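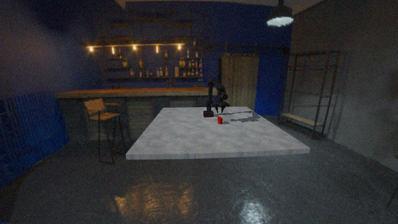
Robot Learning Methods
Lecture 7 Handout: Training on Varied Simulated Scenes
Instructor: Hajnalka Juhász
Laboratory sessions: Attila Szénási and Nhi Doãn

1. Purpose of the lecture

The previous lecture dealt with policies trained by imitation on a single, fixed scene. Such policies often fail when the surroundings change, even if the task itself stays the same. This lecture introduces scene randomization, a method in which the background, lighting and surface appearance are varied during training so that the policy learns to depend on the parts of the image that matter to the task.

Students should be able to state what is varied and what is held fixed, read the results table from the Larnar study, and set up a small experiment of their own in the Wultis simulator.

2. The task

All experiments in this unit use one task, called cube lift. A robot arm mounted on a table must reach a small red cube, close the gripper on it, and raise it clear of the tabletop. The policy receives one camera image and the joint angles of the arm at each time step. It returns a target for each joint and a command for the gripper.

The cube is small in the image when the camera takes in the whole room. Bar shelves with bottles, hanging bulbs, a chair, a storage rack and reflections on a glossy floor cover far more of the picture than the cube does. A policy trained in one such room has every opportunity to tie its actions to these details.

3. Factors of variation

The factors are divided into two groups.

Appearance factors: the room model behind the table, the number and strength of the lamps, the texture of the tabletop, and the finish of the floor.

Geometry factors: the position of the cube, the starting pose of the arm, and the height and angle of the camera.

In the basic form of the method, each factor is drawn independently at the start of an episode and held constant until the episode ends. Changing the room in the middle of an episode is possible in Wultis but is not covered here. The cube remains red throughout this unit. Cube color is treated in Lecture 9.

Shadows require particular care. The shadow of the arm moves with the arm and therefore carries information about its pose. If all training rooms place the main lamp on the same side, the policy may use the shadow as a cue and will then perform poorly when the lamp is moved. Lamp position must be drawn separately from the room model.

4. The Larnar study

The study was carried out by Jenő Illés and Norbert Győri. Demonstrations were produced by a scripted planner with full knowledge of the cube position. The training set held 3427 demonstrations in both conditions, and the network and training schedule were identical.

Condition A: one room, with geometry factors varied.
Condition B: 34 rooms, with both groups of factors varied.

Each policy was then tested for 197 episodes in rooms that did not appear in either training set.

Successful lifts, Condition A: 62 of 197
Successful lifts, Condition B: 151 of 197

In its own training room, the Condition A policy performed slightly better than the Condition B policy. Students should note this cost when reading the main result. The authors also repeated Condition B with a reduced set of 1807 demonstrations. The reduced policy still exceeded Condition A in the unseen rooms, although it made more errors in the final closing of the gripper.

5. Limits of the result

The test rooms were new, but they came from the same renderer as the training rooms. The study does not show that the policy would work on a physical arm. Contact between gripper and cube was simulated with one fixed friction value, and no camera noise was added. These points are taken up in February with the Skultar data.

6. Laboratory assignment

a. Load the cube lift task in Wultis and render one episode in each of three rooms of your choice.
b. Train a policy on one room using the settings file provided.
c. Test the policy in the other two rooms and record the number of successful lifts.
d. Repeat with lamp position varied. Report any change, including a change for the worse.

Reports should not exceed two pages. State the random seed for every run. Results without a seed will be returned unmarked.

Required reading: Kocsis course reader, chapter on domain shift, first two sections.

Handout revised 12 January 2025.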